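Clanduvine Kitchen Waste Project
Progress report to the Wibisono Fund, second period
Prepared by Ingeborg Tiedemann, project coordinator

1. Where we stand

In the first report I wrote that the households were recruited and that the composting site at Novmont was still waiting for its permit. The permit came in October, later than we hoped, and the site is now open on every working morning from 7 o'clock. At present 46 households in Wesville and Clanduvine separate their kitchen waste and bring it to us or leave it for collection. The target in the agreement was 40 at this stage, so on this point we are a little ahead.

On the quality of the material we are behind, and most of this report deals with that.

2. Collection

Collection in Wesville goes by cargo bicycle. The round takes the whole morning, mainly due to the hill behind the school, and in wet weather it takes longer. We changed the direction of the round after the first month, so that the heavy part of the load is now picked up at the end, when the road is going down. This was a suggestion of the rider and it cost nothing.

In Clanduvine there is no round. The people bring their waste to the green bins next to the old pump house. We had two complaints about smell, both in the warm weeks. After the second one we began to empty these bins twice a week and to put a layer of dry leaves at the bottom. There was no complaint since then. The leaves are collected in our own yard and stored in sacks, but I am not sure that they will last until spring. I have asked the joinery in Novmont if we can have their shavings.

3. Sorting at home

Each household received a lidded bucket, a printed sheet and one visit at home. The sheet says what can go in the bucket and what cannot. When we wrote it, we thought it was clear. The questions we received by telephone show that it was not.

The most frequent question is about cooked food. Raw peelings, coffee grounds and egg shells give no difficulty to anybody. But many families have their largest amount of waste after the meal and not before it: rice, pasta, sauce, the rest of the meat. The sheet said "no meat" in one line and "food leftovers" in another line, and a family with rice and meat on the same plate cannot follow both. Some of them threw all of it in the normal rubbish, to be safe, and others put all of it in the bucket.

The site at Novmont can take cooked food, also with small amounts of meat, if it goes in the closed drum and not on the open heap. We have therefore decided to accept it from the Wesville round only, where the buckets come directly to the drum. For Clanduvine the rule stays as it was. I know that two rules are more difficult to explain than one, and I would prefer to have one -- but the second drum is not in the budget for this period.

Paper napkins are the second question. Plain ones without print are welcome, as they help to keep the bucket dry. Wet wipes are not, and we still find them.

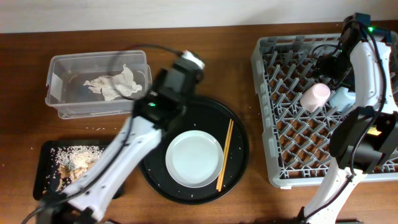 Rice and other food scraps on a black tray, with a crumpled paper napkin in the clear container.

The new sheet is shorter. It begins with the plate after dinner and only afterwards comes to the peelings, and it is printed in large letters on one side. We tested a draft with seven families before the printing and changed the words in three places. The word "organic" is gone, for example, as several people understood it as organic food from the shop. We printed 200 copies, which should be enough for this period and the next.

4. The composting site

The first heap was started in the week of the opening and the second one three weeks later. The temperature in the first heap rose well in the beginning and then fell too early. Our adviser thinks it was too wet and too dense. We turned it, mixed in chopped branches and covered it with a sheet of fleece. It went up again, but it will be ready later than planned. I do not expect to give finished compost to the allotment gardens before May.

The fence on the north side was damaged in a storm. The repair was paid from the line for small costs. The gate has a new lock, and the neighbour with the orchard has a key for the case of fire.

5. Money

We have spent less than planned on printing and more than planned on the bicycle, which needed new brakes and a stronger rear wheel. I ask for your agreement to move 1000 euros from the line "Information material" to the line "Transport". The total stays the same. A table with all the lines is sent with this report in a separate file, together with the receipts.

The part of the grant for the open day is not used yet. We would like to hold the open day when there is compost to show, so it will fall in the next period.

6. What comes next

- Delivery of the new sheet to all households, with a short talk at the door where this is possible
- Ten more households in Wesville, if the bicycle can carry it
- A test of wood shavings in the Clanduvine bins
- A price for a second closed drum, new and second-hand
- Monthly weighing of the material that we have to take out by hand

About the last point I should add one remark. You asked in your letter for a figure on wrong material. I do not have one that I would trust. In the first weeks it was taken out but not weighed, and afterwards it was weighed together with the wet leaves. From now on it goes in a separate tub. The first proper figure will be in the next report.

I would also be grateful for an answer on the transfer in section 5 before the end of the month, as the workshop is waiting for the order of the wheel for the second bicycle.

Ingeborg Tiedemann
Clanduvine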